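18 January 2020. Okay, a short thread about compartment boxes, which I was told would change my life. I remain unconvinced.

**1/** Background: Henrike Albers talked me into one of those see-through smoky plastic organizers. Her whole pitch was "you'll see everything at a glance." I've owned clear boxes before. What I saw at a glance was a mess with walls around it.

**2/** My other problem is the tint. If the selling point is that you can see in, why is it smoky? It does look nicer than plain clear, I'll give it that. Looks like something a dentist would keep on the front desk.
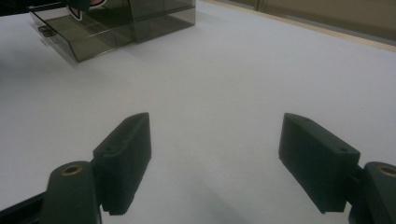

**3/** So the rule I set for December was simple. Small toys go in the box, box stays on the white board, and I don't touch the layout for 30 days. If it still worked at the end I'd say so in public. Kerstin Fuchs has the screenshot of me agreeing to this.

**4/** Day 7 and I already had a category problem. Where does a fish go? Animals? Bath stuff? Things with tails? Every organizer video skips this part. They've all got 12 matching pens and zero odd little fish.

**5/** (Yes, I know, "just make a misc section." A misc section is a junk drawer with better PR. I have a junk drawer. It's free.)

**6/** Joscha Petersen says the trick is to sort by size and forget what the things are. I tried it for an afternoon. It was faster, sure. Then I had to find something again and had no idea what size I'd decided it was.
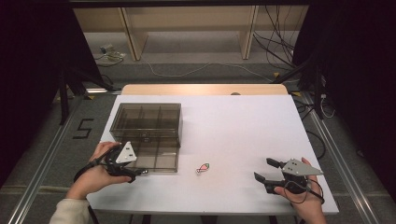
*The fish, still without a compartment.*

**7/** Things I'll admit. The white board is a good idea. A small pink-and-red toy on plain white is very easy to spot, and I've stopped losing pieces against the wood. That part cost me next to nothing and has done more than the box.

**8/** Open top is also fine. I had doubts about dust, and I still do, but a lid is one more thing to put down somewhere and then go looking for.

**9/** What I don't buy is that more compartments means more order. Mine has several and I use 2 of them properly. The rest are where I put things when I'm tired — so they're misc sections, just with extra steps.

**10/** Sieglinde Lenz asked if I'd recommend it. For beads or screws, probably. For toys that don't match each other, get a plain bin and a white board, and keep the change.

**11/** Still taking suggestions on the fish. "Give it its own compartment" has been suggested already, by Kerstin, twice.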